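Posted 11/17/23 by Eifion Probert
Last updated: March
4 min read

The new draft of the Closimance house rules for simulated kitchen tests runs to 44 pages, and I have read every one of them, mostly on the train to Nekent. I went in grumpy and I came out a bit grumpier.

My main gripe is with the word "validated." The draft uses it for any policy that has finished its runs in a rendered room, and it never says what the room has to have in it. Section 3 asks for a "representative domestic layout." Representative of what? My kitchen has a cat bowl, a bag of onions and a drawer that won't shut. If you write a rule like that, people will pick the layout that loads fastest and call it a home.

Section 9 is better. It wants the camera view saved with each result, so that a reader can see what the robot had to go on when it made a choice. I'd make that the first rule in the book. A success rate with no views attached tells me very little, and I have sat through enough talks at Kostutstead to know how rarely anyone offers them – you get a bar chart and a nice blue logo.

So I'm putting up some views. They are all from the same simulated room, with cabinets, a good deal of bare floor and a few small things on the counters. 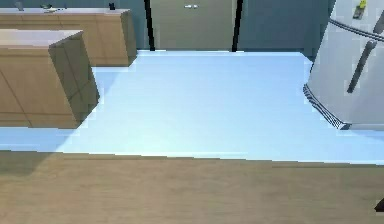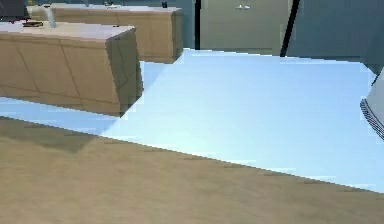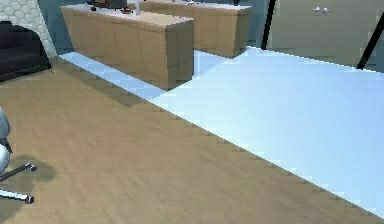

Jintana Saithong wrote back that I'm asking a rulebook to do a reviewer's job, and that a plain room is a perfectly fair place to start as long as the report says it was plain. Her worry is the other way around: load the rules with clutter requirements and small labs will skip them altogether, and then there's no common floor at all.

I take the second half of that. I don't take the first. Reports don't say it was plain. They say "kitchen," and the person buying the thing reads "kitchen" and thinks of their own. The draft could fix this in one line by asking for a list of every movable object in the room, with the count, printed next to the score. That would cost a small lab maybe ten minutes.

There's also the matter of edges. Some renders give you stair-stepped lines where one surface meets another, and the draft has no opinion on whether a vision system should be scored on those or on something cleaner. Thaweesak had a short note on this in its old guidelines – two paragraphs, nothing fancy – and I'd happily see it copied over whole.

I've sent in three comments: the views, the object list and the edges. The form cut my third one off at the word limit, so I mailed the rest. Replies go out with the next draft, and I'll add them to this page when I get them.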